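The case against the capsule wardrobe

My sister-in-law sent me a link to a plan called Skosus. You pay a fee, answer 227 questions about your life, and end up with a list of what you are allowed to own. I have read the whole thing twice, and I still can't find the part where anyone saves money.

The promise is always the same. Own less, buy better, stop thinking about clothes. But the people selling it think about clothes all day long. The first step is to throw out most of your closet. The second is to buy the replacements, and the "forever" pants cost $300. I have had cheap jeans last longer than several forever items.
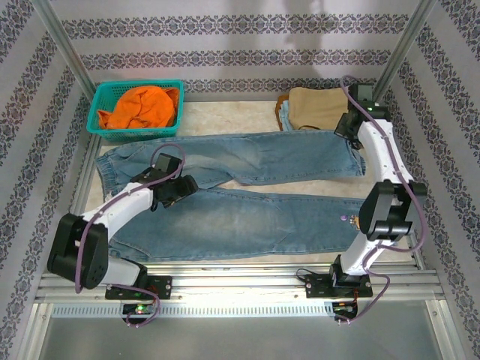 Kaan Kurtuluş wrote to me that I am being unfair, that he cut down years ago without buying a thing, and that his mornings are easier for it. Fine. I believe him. He also didn't pay for a plan, and that seems to me the part worth copying.

What bothers me most is the math. Ivia, another of these outfits, says its members avoid 1,729 "clothing decisions" a year. Who measured that? Compared with what? I get dressed in the dark and have never once felt worn down by it. Put a big enough number on a small annoyance and people will pay to be rid of it.

Then there is the waste. A bag of good shirts dropped at the donation bin in February doesn't vanish. Somebody has to sort it, and a lot of it won't sell. Calling that simple living is a stretch.

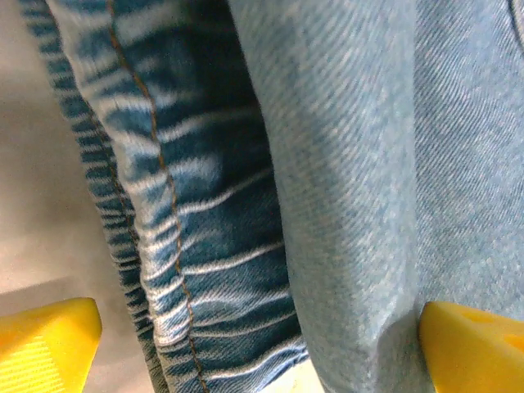

Creased and faded denim, up close.

My own plan is free. Wear what you have until it gives out, patch it if you can stand to, and wait six months before replacing it.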